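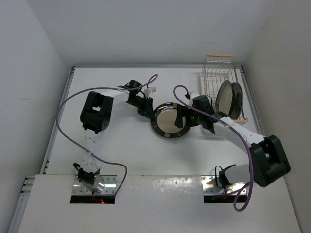
**Erlow countertop dish rack, wire, single tier.** We sell four dish racks and this is the one I argued against stocking. My objection was that a wire rack is a wire rack, and the maker wanted us to believe otherwise. Most of them will take a round plate like the one in the photo, and a plate proves very little. The trouble starts with bowls, and with the mug that has a handle just too fat for the gap. So I took an Erlow home and used it for 27 days before I let it on the site.

## What the maker claims

The carton says "dries dishes faster." Faster than what, it doesn't say. I wrote to Erlow and got back a paragraph about airflow. My own plates were dry by morning, same as they were on the old rack, same as they'd be leaned against the toaster. I have left the claim out of our listing.

It also says "fits any kitchen." It does not. Measure your counter first, and measure under the cabinets too if you own tall glasses.

## What I found

The slots hold dinner plates upright without much lean. Side plates tip a little toward the front, which is annoying but they stay put. Deep bowls are the weak spot. You can get two in at an angle if you give up the plate slots next to them, and after that you're stacking, and a stacked bowl holds water in its foot all night.

The feet grip well on stone and tile. On painted wood they left faint marks that came off with dish soap. Tegan Nepia, who handles our returns, says scratched counters are the usual complaint with wire racks in general, so check the foot caps when you unpack it. If one is missing, send the rack back. Please don't glue on a bottle cap, which one customer did.

The coating is where I stay unconvinced. It looked fine when I finished, but 27 days is no test of a coating. Racks chip at the welds, and they chip in the second year, long after the nice reviews are written. Ask me again then.

## Compared with the others we carry

- **Bato:** heavier, takes bowls better, costs more. The one I'd buy for a family.
- **Ó Briain:** folds flat. The hinge squeaks and I have stopped believing it will wear in.
- **Wadar:** two tiers. Good if you have the height, wobbly when the top is full and the bottom isn't.

## Included

One rack and four foot caps. There is no drip tray. Put a towel under it, or buy a tray separately – any flat one with a lip will do, and you don't need Erlow's.

## Care

Wipe it down once a week. Skip steel wool and bleach. Hard water leaves a white crust at the joints, and plain vinegar takes it off if you don't let it build up.

## Returns

You have 100 days, used or unused, as long as it's clean. Rosemarie Weidemann set that limit when she opened the store, and I've never talked her out of it. Return shipping is free over 20 dollars, and the Erlow qualifies.

*Listing last checked Feb 13, 2023. Next stock is due in April.*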